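Fahy to open second shop and repair counter in former Otero building

September opening planned for larger household goods store

Fahy, the household goods retailer, will open its second shop in September, taking over the ground floor of the former Otero furniture building on Plikano Street. The lease has been signed and fitting out is under way.

The new shop covers 3,000 square feet and will stock kitchenware, table linen, storage, lamps and small furniture. It will also have a repair counter, a service the company has offered from its first shop for 9 years. Customers can bring in chairs, small tables, lamps and kitchen tools for repair, whether or not they were bought from Fahy. Knife sharpening will be offered on weekday mornings and most items will be ready the next day.

The company expects to create more than 39 jobs, a mix of full-time and part-time. Posts on the shop floor, in the stockroom and at the repair counter will be advertised locally over the summer. Training for repair staff will take place at the existing shop before the opening.

Building work is being carried out by Herodex. The original shopfront will be kept, along with the staircase at the rear. A level entrance is being added on the car park side, and the old loading bay will become a collection point for larger orders. Deliveries to the site will take place before 8am to keep the street clear.

The existing shop will stay open throughout and its hours will not change. Gift cards and account credit will be valid at both shops. Orders placed online can be collected from either one once the new shop has opened.
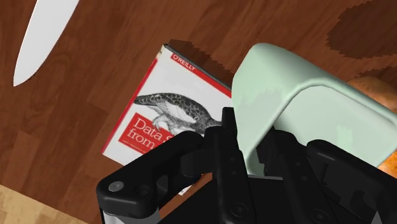 Fahy Press and Communications Team

Opening hours for the new shop will be 9am to 6pm, with a later closing time in the weeks before Christmas. Parking behind the building is free for the first 2 hours.

Details of vacancies and the opening date will be posted on the Fahy website and in the window of the existing shop. Press enquiries should be sent to the team through the contact form on the website.

ENDS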